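4. Cleaning and restringing beaded bracelets

Applies to the Tendudmont bead kit, both the home and studio versions. Read section 3 (Sorting your beads) before you start if you have not used the kit before.

4.1 Before you begin

Set up on a table or bed with a plain cloth or sheet over it. Beads roll on bare wood and are hard to find on patterned fabric. Close the door if you have cats.

Have these within reach:

Elastic cord from the kit, or any clear stretch cord of similar thickness
Small scissors
Bead stopper or a piece of tape
Soft cloth, slightly damp
Jaltness glue, the small tube with the green cap
A shallow tray or a box lid with raised sides

Note: The glue supplied with older kits had a white cap and dries more slowly. Leave it overnight.

4.2 Checking and cleaning

1. Put the bracelets you plan to work on in the tray. Spread them out enough to pick up one at a time.
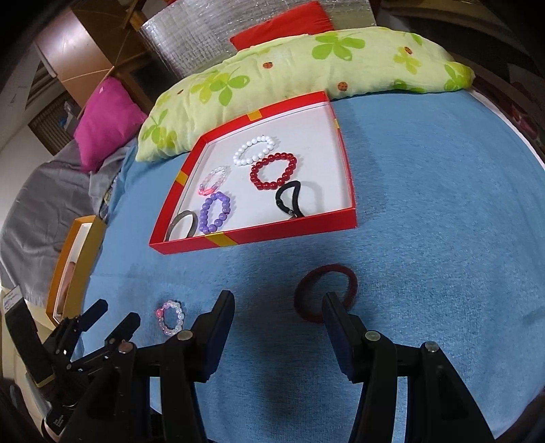

Bracelets in a red tray with a white interior.

2. Stretch each bracelet gently between two fingers. If you can see cord between the beads when it is at rest, the cord has lost its spring and should be replaced.

3. Look for the knot. A knot that has turned yellow or fuzzy will not last much longer.

4. Wipe the beads with the damp cloth, turning the bracelet as you go. Dry with a clean part of the cloth.

CAUTION: Do not soak pearly or coated beads. Water gets in at the holes and lifts the finish. Never use nail polish remover, alcohol or silver dip on any bead in the Mollel range.

4.3 Restringing

1. Lay the bracelet flat and note the order of the beads. For a pattern with more than one color, take a picture with your phone or write it down.

2. Cut the old cord next to the knot, holding the bracelet low over the tray. Let the beads slide off.

3. Cut a new piece of cord 9 inches long. For a large wrist, add 2 inches.

4. Pull the cord firmly a few times before threading. New cord relaxes in the first days of wear, and a bracelet made with unstretched cord will gap.

5. Put the bead stopper or tape on one end. Thread from the other end.

6. When all the beads are on, wrap the bracelet around your wrist without tying it. Add or remove beads now.

7. Remove the stopper and tie a surgeon's knot. Pull all the ends tight, a little at a time.

8. Put one small drop of Jaltness on the knot. Let it dry completely, then trim the ends and tuck the knot into the nearest bead.

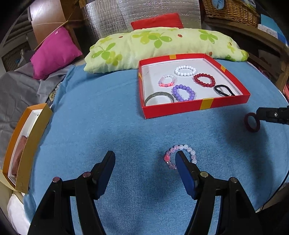 If the knot will not go into the bead, the hole is too narrow. Undo it if the glue allows, move a bead with a wider hole next to the join, and tie again. Do not force it with a needle. Glass beads chip easily at the hole, and the sharp edge will cut the new cord.

4.4 Storing

Keep finished bracelets flat and out of direct sun. Hanging them on a hook stretches the cord at one spot. Heavy stone bracelets should be kept apart from glass ones.

Replacement cord is sold in 200-foot spools under part number 800. Jondisard cord also fits the kit but is stiffer, so allow for an extra pass on the knot.

Section revised in May by Erasto Kariuki. Knot instructions checked by Mutua Langat.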